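Ticket: Kivi hand tool, clips rejected as "incomplete grasp"
Opened by: Maarja Luik, Hesbridge break room and catering
Product: Bronari table clearing, training stage
Priority: Normal (I set it to High, somebody set it back)
Opened: 10th February

Maarja Luik wrote:

We are still getting clips thrown out by the upload page. The message is "incomplete grasp" and there is no other detail. It happens with the paper cups far more than with anything else. The mugs mostly go through. I have been told twice by phone that the operator is "rushing the close." My people clear tables for a living and I have watched them do it with your tool in their hand. They are not rushing. If anything they are slower than I can afford.

What we have tried:
Charged the tool overnight. No change.
Wiped the finger pads with the cloth you sent. No change.
Swapped to the other tool. No change, so I doubt it is one bad unit.
Had a different person do the same table. Rejected the same way.
Restarted the laptop. The queue vanished and came back with 19 clips in it, 18 of them already marked rejected. I would like to know who or what rejected them while the laptop was off.

While I am at it, the training sheet says a table takes 3 minutes. That may be true for whoever wrote the sheet. It doesn't include putting the cups back out so they can be picked up again, and somebody has to do that too.

Atanura Support wrote:

Hi Maarja, thanks for the detail. "Incomplete grasp" means the software did not find a clear moment when both finger pads met the object. This can happen with light items such as paper cups. Could you confirm that operators open the fingers fully before approaching, and pause before lifting? Could you also tell us which surface you are working on? Plain surfaces give the best results.

Maarja Luik wrote:

Yes, they open fully. Yes, they pause. We did the short course, all of us, including the part with the slides.

The surface is a black and white checkered cloth. It was on the approved list when we set up, and I have the email. If it has come off the list since then, it would have been good to hear before we spent two weeks working on it. The cups are ordinary paper ones, a few different kinds, because that is what people leave behind in a break room. Your product page says it handles "everyday mixed tableware," and I was in the room when that line was read out to management as a reason to sign.
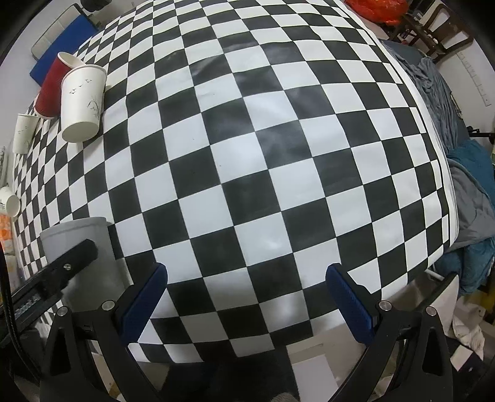
The gray mug in the grip is the second of these.

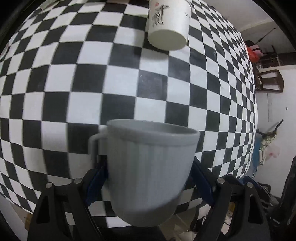
What bothers me more than the rejections is how they get counted. The weekly report puts a score next to each operator's login. A clip that the software can't read goes down as that person's failure. One of my longest-serving people came to me with the printout and asked if she was in trouble. She can clear a full room while carrying on a conversation, and your report has her at the bottom of the page. I told her to ignore it. I'd rather not be telling my staff to ignore a report that their manager also gets.

So I have two requests. Tell us what is wrong with the paper cup clips. And take the names off the report, or at least take the rejected clips out of the score until you know the cause.

Atanura Support wrote:

Hi Maarja, we have passed your comments to the product team. The operator score is intended as a coaching aid and is not a measure of job performance. For the cups, we recommend a slower close and re-recording the affected clips. Can we mark this ticket as solved?

Maarja Luik wrote:

No, please don't mark it as solved. Nothing has been solved.

We did the slower close. I sat with the person and watched. She closed the fingers so slowly that we both got bored. Rejected. Then I did it myself, quickly and badly, using a mug, and it was accepted. If the software likes my technique better than hers I have real doubts about what the machine will learn from us.

About coaching: who is the coach? There isn't one. There is a number on a page.

As for re-recording, I need to know whose hours those are. We agreed to give up part of the quiet stretch in the afternoon for this. That was the time people used to restock, wipe down the machines and sit for a bit. The restocking hasn't gone away, so it now happens after the late rush, when everybody is tired. I was told the system would take the dull work off us. At present it has given us an extra dull job and moved the old one to a worse time of day.

Atanura Support wrote:

Understood, keeping this open and moving it to the second line team. They will look at the rejected clips directly. No re-recording is needed until they have replied.

Atanura Second Line wrote:

Hello Maarja. We went through the rejected clips by hand. You are right that the operators are closing the fingers correctly. The grasp check uses a minimum squeeze setting, and the one on your account was copied from a site that only uses heavy mugs. A person holding a paper cup properly will stay under it, or else crush the cup. We have lowered the setting and run the queue again. Most clips now pass. The few that still fail have the cup out of view at the moment of contact, and those can be dropped without recording them again.

The rejections that appeared while the laptop was off were made on our server. The page should say so and doesn't. I have logged that separately.

Maarja Luik wrote:

Thank you, that is the first reply I could read out to the team. I did read it out.

Please note for the record that they were right about the cups and said so in the first week. "It wants me to squash it" is word for word what I was told, and I reported it by phone, and it isn't anywhere in this ticket's history.

Still open from my side:
Names on the weekly report. No answer yet.
Old scores. If the clips now pass, the earlier reports are wrong and should be sent again to everyone who received them, including our management.
Hours. I will take that up here at Hesbridge, but I want it in writing from you how long a table takes with resetting included.

I have been asked by our side whether we are "on track" for May. I said the mugs are.

Atanura Second Line wrote:

Corrected reports will go out to the same mailing list. The names are switched off for your site as of this morning. The default for other customers is not mine to change, but I have raised it. I will ask the training team for a figure on table time with resetting included and add it to this ticket.

Status: Open, waiting on Atanura training team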